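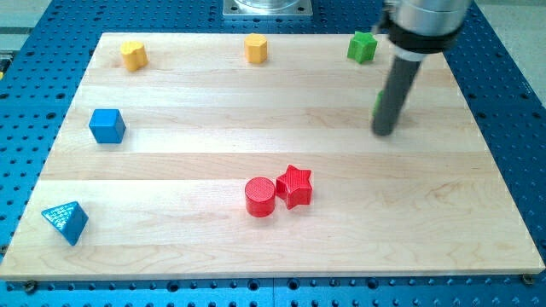 July, evening: pushing runs, second batch

Finished the second batch on the wooden board this afternoon. The method is the same as in spring. The arm gets a typed instruction such as "move the blue cube towards the yellow heart", and it has to do it with the rod alone, by pushing. No grasping at all. I score a run as done if the two blocks end up within two centimetres of each other before the time limit.

385 runs logged, 298 scored as done. The first batch was worse, but I had the time limit set shorter then, so I can't put the two side by side. Need to rerun at least 200 of the old ones with the new limit before I write anything up for Xenos.

The stars are still the trouble. The rod catches between two points and the block spins on the spot, then the policy backs off and tries the same side again. The cube and the hexagon go much straighter. Red star next to red cylinder is a bad start position, as it often shoves both. I've tagged those runs separately in Plornex so I can pull them out later.

Tried slowing the rod near contact. It helped a bit with the cylinder and made no difference to the stars.

Checked the board screws before lunch, both near corners tight. Lost an hour to the Drokongate logger, which had stopped writing timestamps. Restarted it and threw away the runs from that stretch.

Tomorrow: stars only, with the start positions shuffled. Ask Bunness about the spare rod tip.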